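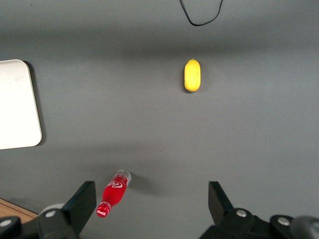 My sister asked me last month whether she should wait for a robot before she replaces her dishwasher. She was mostly joking. But I get a version of this question a few times a year, because I write about this stuff, and I thought I'd put down where I think things stand so I can send people a link.

Short version: buy the dishwasher.

Longer version. The chore I use as a yardstick is clearing a table. It sounds like nothing. You pick up what's lying there and put each thing where it goes. A four-year-old can do most of it if you stand next to her. There's no cooking in it, no stairs, no folding. If a machine can't clear a table then I don't much care how well it dances.

I've been following a small group at Arai that works on exactly this. Takeshi Kawaguchi runs it and Rin Furukawa does most of the programming. They let me sit in for a day in June and I've kept in touch with them by email. Their arm is an ordinary one with two flat fingers. The objects are small and light, the kind of thing you could find in a kitchen or a toy box, and the job is to get them off the table and onto a tray.

On the day I was there they logged 205 tries. 149 of those ended with the object on the tray. Rin said that was a decent day. I asked what a bad day looked like and she said they change something most evenings, so they have plenty of those.

Fruit was easier than I expected. A lemon has a bit of give in the skin, and there is a wrong way to pick it up but not many of them. You close on the narrow part and lift. When it failed, it was usually because the fingers came down a little to one side and the lemon rolled. Then the arm went back up, looked again and started over. It was slow, but it got there most of the time.

Bottles were worse. One lying on its side points in some direction, and the fingers have to turn to match. Clear plastic is a problem too, since the software sees the table through it and gets confused about where the bottle stops. With a printed bottle it tended to find the colored part and ignore the rest. Tetsuya Ueda, who looks after the camera side, told me he could spend a year on clear plastic alone and his wife would like him not to.

The other hard case is when something is already close to a finger. A person would just shift their hand over. The arm often has to back off and come in again from above, or it knocks the thing away. I watched it push a small bottle across the table three times in a row. Nobody in the room reacted.

What I took home from that day is that the picking up is getting good and everything around it is still hard. The arm doesn't know a lemon goes in the bowl and a bottle goes in the recycling unless someone has told it. It doesn't know the bottle might be half full. It has no idea the table is done, either - it stops when it can't find anything else that it recognizes.

Shop floors are further along, and I think people mix the two up. Cillian Hegarty works at a packing plant in Florton that put in 5 arms from Emerex. They move the same cartons from the same belt to the same pallet all shift, and he says they're fine. He also says that when a carton supplier changed the tape, two of them stopped until someone came out. At home the tape changes every day. There's a mug where there wasn't one yesterday, and somebody left a sock on the chair.

Then there's cost. The cheapest arm I'd trust near a plate is about 2000 dollars, and that's without a camera, a computer, or anybody to set it up. Okach keeps saying it will sell a kitchen model. I've seen their video twice and both times the counter had the same few things on it in the same places. I've written to ask whether I can bring my own dishes. No answer so far.

Misaki Sasaki, who reads these posts before they go up, thinks I'm being too hard on the home machines. She points out that robot vacuums were pretty poor at first too and she now has two. Fair enough. But a vacuum only has to go over the floor. It doesn't have to decide what anything is, and if it bumps a chair leg the chair doesn't care.

Rin's group is moving on to forks and spoons next, which are thin and lie flat and are miserable to get hold of. I've asked to come back once they have a week of numbers. My sister's dishwasher gets delivered before then.

Posted 05/11/2019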